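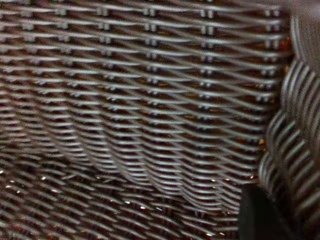 Fig. 11. Gray and brown weave, up close.

Section 3: Cleaning the weave

I do this part before I fit anything else, so grab your Storkitz brush and a bowl of warm water with a squirt of dish soap. No bleach! The guide is for synthetic wicker only. If yours is natural cane, skip ahead to the dry cleaning section.

1. Vacuum first, with the soft brush head. Go along the strands, then do the curved parts, where I always find the most crumbs.

2. Dip the brush, shake it off and work along the rows. The little paired tabs where strands cross hold on to dust, so give those a few extra strokes (an old toothbrush is great for this).

3. Wipe with a damp cloth. Check the darker gaps between the pale strands too, dried soap shows up there as a whitish film.

4. Leave it in the shade for more than 30 minutes before you put a cushion or liner back in. Mine usually needs longer in October.

Note: Got a loose end? Tuck it back under the next strand with a blunt knitting needle. I keep a Golix one in the kit just for that.

CAUTION: Please don't use a pressure washer. Don't snip a loose strand either, or the rows next to it can start to work free.

Fitting the liner is in Section 4.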